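Subject: Re: [grippers] finger pads on the handheld – anyone switched?
From: Consuelo Salazar
To: grippers list

Hi all, sorry for the slow answer, I wanted to get a proper afternoon in with both sets of fingers before I opened my mouth.

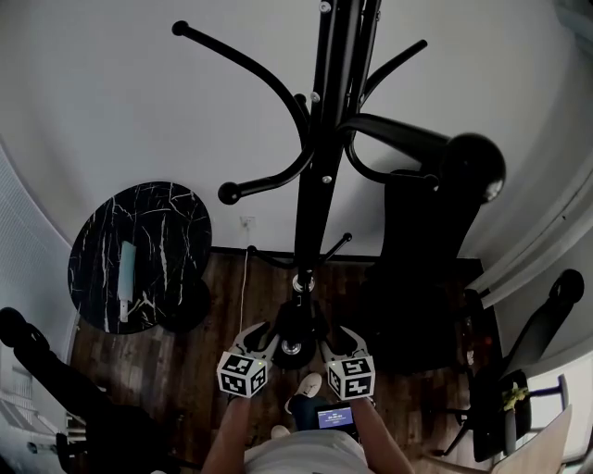 So I've now had the Skedeno fingers and the Cludunik fingers on the same handheld body, same person holding it, same room, and I do have a favorite, though it's closer than I thought it would be back in June.

Isamu Mizuno wrote:
> We're choosing between the Skedeno and the Cludunik fingers for
> the handheld and I can't find anybody who has used both. Main
> worry is tracking. Our marker cubes drop out whenever the hand
> goes low or gets near anything dark and shiny. Second worry is
> weight, our people complain after an hour. Does either one grip
> thin round stuff (poles, chair legs, handles) without slipping?
> And is the little screen any use or do you all ignore it?

Taking those in whatever order I feel like...

Thin round stuff: Skedeno, easily. The curve on the fingers does most of the work and you can come in a bit crooked and still end up with the pole in the middle. I did 100 grabs with each set on poles and chair legs and wrote down every slip. Skedeno slipped 7 times, Cludunik 17. Most of the Cludunik ones were me coming in at a silly angle, but that's how people really hold these things when they're tired, so I counted them.

Tracking: pretty much a tie, and I don't think the fingers are your problem. Dropouts for me came from tilting my wrists so far that one cube turned away from the head camera. Going low makes it worse, you bend over and your hands turn without you noticing. Try keeping both cubes facing up at you and see if your numbers change before you spend money. Black furniture against a dark floor looks awful in the video, I'll give you that, but the cubes have so much white on them that the detector didn't seem to care. Shiny metal close by I'm less sure about. Has anyone on the list tested that on purpose?

Weight: the Skedeno pair with cubes mounted came to 477 grams on our kitchen scale. I never wrote down the Cludunik number (yes, I know) but it felt lighter, and my forearms agreed the next morning. Two hands on the body helps more than you'd expect – I used to be a one-hander and I've given up on that.

Screen: I ignore it while I'm moving and check it between takes. It has saved me from recording a whole batch with the wrong settings, so I wouldn't cover it up like the Tilden folks do.

One gripe about Skedeno, the finger screws work loose. I give them a quarter turn every time I change batteries and that seems to be enough so far.

If the group in Cáceres is still reading this list, I'd love to know which pads you ended up with, you were trying the soft ones last I heard. And Isamu, I can mail you the Cludunik set for a couple of weeks if you pay the postage!

Consuelo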